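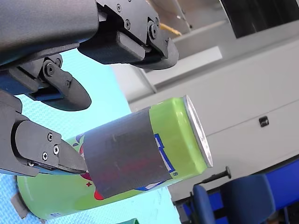 Nerno Foam Work Mat and Braston Shallow Tray: A Review After 700 Takes
February 5, 2026

We have been collecting demonstrations for a two-handed pick-and-place policy since December, and in that time I've read plenty about arms and hands and learning rates and hardly a word about what goes underneath them. So I'm going to talk about a mat and a tray, at some length, because between them they have had more effect on my working day than I would ever have guessed. We bought both with our own budget, and we have now recorded 700 takes on them, nearly all with soda cans.

The Nerno mat is the interlocking puzzle kind, in sky blue, with a fine texture over the whole surface. I was worried about the color at first (it looked so cheerful in the catalog!) but it has been lovely to work with. Black fingers show up well against it, and so does a green can or a dark purple one, which saves a lot of squinting when you sit down to label the start and end of each grasp. The foam is forgiving, too. A can that gets dropped lands softly, and so does a fingertip that comes down lower than the operator meant it to.
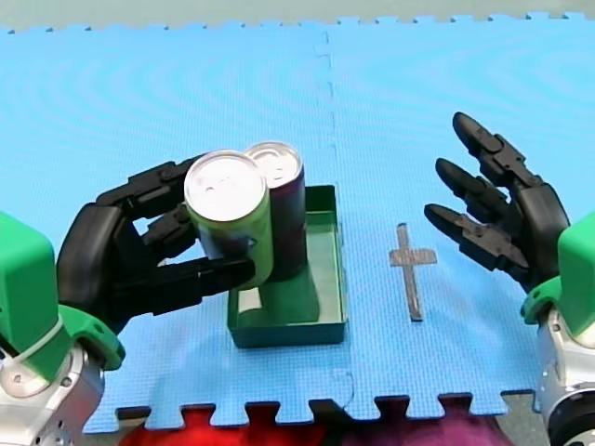 The Braston tray

I went back and forth on this one. The walls are low, so a hand can come in from the side and get its thumb in front of a can, and two cans fit without much fuss. What I don't love is the green. With a lime can in the hand and a green tray under it, our first segmentation pass kept blending one into the other, and I spent a long afternoon fixing masks by hand. The floor has a shine to it as well. If Braston made the same tray in plain matte gray I would order 4 of them tomorrow.
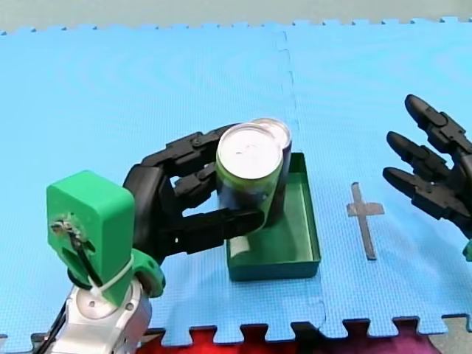

Seams, marks and tape

The seam where two tiles meet is the mat's weak spot. It's small, but it shows in every overhead view, and I do wonder whether the policy has learned to steer by it. We shift the tiles over a little every so often and it seems to help. We put down a gray cross next to the tray for a fixed reference point, and I'd suggest you do the same before your first take — I waited until the third session, like a fool, and had to throw out two good batches.

Tape deserves a word of its own. We wrap some of the cans around the middle with the gray Ingvarsson roll, so the set has both shiny and dull surfaces in it. It goes on easily and tears by hand, though on some cans the edge gets ragged and lifts a bit. The Clonmont tape we had before left a sticky film on the finger pads, and I was glad to see the end of it.

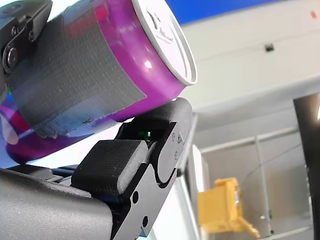 Would I buy them again?

The mat, yes, without a second thought, and I'd get a few spare tiles while I was at it. The tray I'd call a maybe. It does its job and it was cheap, and if your cans are all red or purple you may never have the trouble I had with mine. I'm giving the mat 4 stars and the tray 3, and I'll add a note if the foam starts to flatten where the tray sits.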